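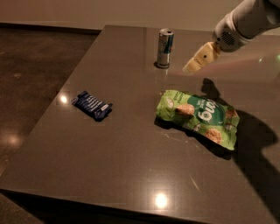 Sem Vandenberghe在我上一篇日记底下留言：零食不要囤，桌上摆多少就吃多少，柜子里有的迟早都是你的肉。看完我笑了半天，然后默默去把柜子关上了。

道理我都懂呀，可八月实在太热，下了班谁还想开火。今天晚饭就是半根黄瓜加一碗凉面，吃完不到一个小时嘴就开始痒（不是饿，就是痒，懂的人都懂）。于是又坐到大桌子跟前，对着那几样东西发呆：一罐饮料，一条深蓝色包装的小棒子，还有一包绿色的零食，袋子皱得不成样子。

先说那包绿的。Gikholm那家小超市我现在一周要去两趟，进门左手边那一排全是膨化的、烤的、夹心的，走过去很难空着手出来。我妈在电话里问我买菜花了多少，我支支吾吾，后来翻了一下账本，这个月光零食饮料就1259块！吓得我马上把账本合上了，跟关柜子一个动作。
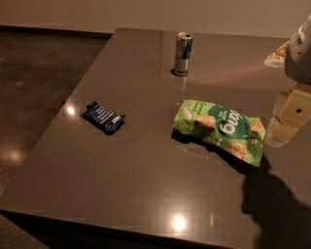
其实我也不是乱吃。甜的我一般留到下午，咸的留到晚上，饮料只在要熬夜的时候开。上个月在Natberg赶那个稿子，连着几天都是靠细长罐的饮料撑着的，写到凌晨两点半，心跳得跟敲鼓似的，躺下又睡不着，盯着天花板把稿子从头到尾又默念了一遍。从那以后我就规定自己，晚上九点以后不许碰。今天看了一眼钟，八点四十，还在规定之内，心里一阵窃喜，又觉得自己很没出息。

说到这张桌子，我还是很喜欢的。当初从Jerthorpe搬过来的时候，别的家具都嫌旧，就它越看越顺眼，桌面亮亮的，灯一开，光点一个一个落在上面。缺点是特别爱留指印，吃完薯片不擦手根本不敢碰。还有一点，东西放上去显得特别少，明明买了一堆，往上一摆还是空荡荡，害得我总觉得还可以再买一点。

为了对得起Sem的留言，我给自己定了几条，先写在这儿，下个月回头看看做到没有。

一、饮料一天最多一罐，过了九点不开。想喝就喝凉白开，或者泡点大麦茶放冰箱。
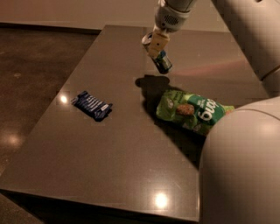 二、小棒子类的甜食只在出门的时候带，塞包里救急，在家不拆。

三、大包的不直接抱着吃，倒一小碗，吃完把袋口夹好。夹子在Bautista买过一板，搬家以后就再没见着，明天找找。

四、每个月零食的钱不超过70块。写完这条我自己都愣了一下，从1259到70，是不是有点太狠了……先写着吧，不行再改。

写到这里又去倒了杯水。楼下有人在遛狗，那狗叫得很起劲，我趴窗口看了一会儿，回来发现笔找不着了，原来夹在耳朵上。

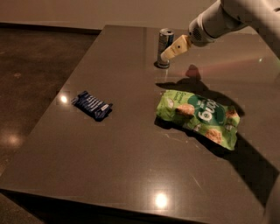 最后还是没忍住，在绿的和蓝的中间犹豫了好久。甜的吃了要刷牙，咸的吃了要喝水，喝了水半夜又要起来。算来算去不如都不吃，早点洗澡睡觉。可是洗完澡出来，头发还没吹干，我又想起来凉面其实还剩小半碗在冰箱里，那个总不算零食吧？就站在厨房吃了，拌了点醋和花生碎，比晚饭那会儿还入味。

明天要早起去寄包裹，顺路买黄瓜和大麦茶，超市左手边那一排绕着走。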